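Chapter 7
Clearing and Sorting a Table

A table that has been used for a meal or for play holds several kinds of things at once. Before anything is washed or put away, it helps to sort by kind: dishes, containers of food, and loose pieces such as toy fruit.

In this chapter we follow the method Setsuko Oshima taught in her household course at Wuladcombe. She began with the dishes, since bowls can go inside one another and take up less room. Bottles came next and were stood upright. Small pieces went last, into one bin.

Look for a plate, two bowls, a pot, a ketchup bottle lying on its side, and two toy strawberries. Decide which group each belongs to before you read on. 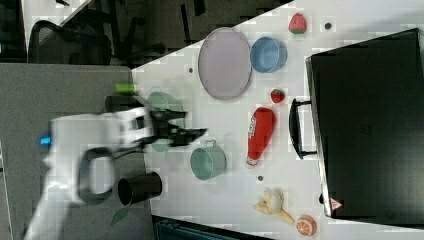
7.1 Starting with the Dishes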